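The Second List

The trade window closed at three in the afternoon, Umau time, and by ten past one the Kitilari office had stopped answering its front line. Calls went to the football desk or they went nowhere.

I was the registrar. The job is to make sure a player who has been traded on the phone has also been traded on paper. Each deal needs a transfer form from both clubs, a medical release, a salary sheet and the player's signature. The league takes the time from the last document received. If the last document arrives at 3:01, there is no deal, and the player reports to his old club the next morning.

Kitilari had lost four of its first six games. The head coach wanted a running back. Doolan had one on an expiring contract, thirty-one years old, with a knee that had been cleaned out in October. Vulta had a younger one and wanted a first-round pick for him. The general manager had written both names on the whiteboard and drawn a line between them. He kept going over the line with the same marker.

At half past one he told me to prepare the Vulta papers. I prepared them. I also prepared the Doolan papers, which he had not asked for, and put them in the second tray. Blank forms take eleven minutes to fill in properly, and I had learned to do that part early.

Vulta called at 1:50 and said the price had gone up. They now wanted the pick and a guard. The general manager asked which guard. They named number 33, our captain, who was downstairs in the treatment room with his ankle taped and his phone off. The general manager said he would call back.

He went to the window. The practice squad was running in the rain without pads. He asked me what 33 counted against the cap and I gave him the figure for this season and the next. He asked what the charge would be if the guard left today. I gave him that too. It was higher than the cost of keeping him, by a margin that mattered, and I watched him work out that it did.

"Does he have a clause?" he said.

"He can refuse two clubs. He files the list in the pre-season."

"Is Vulta on it?"

I had the folder open already. The list was handwritten and signed, and a later list was stapled behind it. The league recognizes the later list only if it was lodged before the first game. The first list had Doolan and Umau. The second had Umau and Vulta. The lodgement stamp on the second had landed across the staple and the date was half gone. 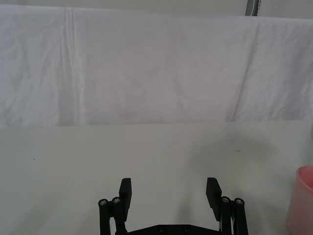
Black gripper, fingers open.

I rang the league. Their records clerk put me on hold for nine minutes, came back, and said the second list had been lodged two days before the first game. I asked for that in writing. She said she would send it when she could. I asked her to send it now, and she did. I printed the message and stapled it behind the second list.

The general manager read it standing up. It was 2:22. He could go downstairs and ask the captain to waive the clause, or he could leave him alone. He went as far as the stairwell. I heard the door open and, after a bit, close again. When he came back he picked up the marker and crossed out Vulta.

"How long for Doolan?" he said.

"The forms are done. They'll want a fourth-round pick."

"You've done them?"

"They're in the second tray."

He called Doolan. They asked for a third and settled on a fourth, with a condition tied to games started. I typed the condition in while he was still repeating it. The medical release came through at 2:41 with the wrong knee on it. I sent it back. The corrected one arrived at 2:49. The player was in a car park outside a grocery store and signed on his phone, and his signature looked nothing like the one on his contract, so I had him do it again with his full middle name.

The league's receipt was timed at 2:56.

The coach came in and asked which one we had got. The general manager told him. The coach nodded for a while, then asked about the knee, and I gave him the release to read.

Downstairs, the captain had finished treatment and turned his phone on. He came up at a quarter past three in socks and one shoe. He said his brother had heard he was going to Vulta and wanted to know if it was true.

"No," said the general manager.

"Was it ever?"

The general manager looked over at me. I was putting the two lists back in the folder, the second on top this time.

"Your paperwork's in order," I said.

He stood there a little longer, then asked if the new back needed a ride from the airport.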